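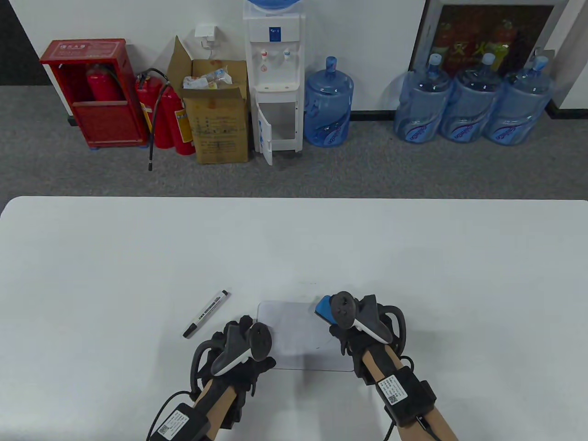

Figure 1. Both hands over the white board, near the front of the table.

Habit and Irritation: A Diary Study
Bushra Awan and Kumudini Mondal
May 22, 2021

Our project asked if people who write down small moments of anger get annoyed less often over time. We recruited 40 students from the Prirkow dormitories in February. Each one kept a short diary on their phone and noted what set them off, what they told themselves about it, and how long the feeling lasted. We ended up with 862 usable entries.

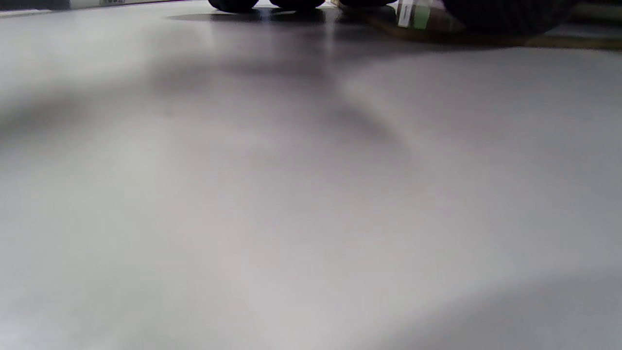 Irritation was most often tied to waiting - for a roommate, a reply, a bus. The entries were short and many named only the trigger. In the interviews we asked people to rest their eyes on something plain while they recalled the moment, and a pale, smooth tabletop with a soft shadow across it is enough for that. Several then remembered a thought they had left out of the diary.

Entries per person dropped in the last two weeks. We can't say if this was less anger or less interest in writing. Mondal coded the triggers and Awan coded the thoughts, so we have no agreement score. A second coder should go through the same entries before the fall course.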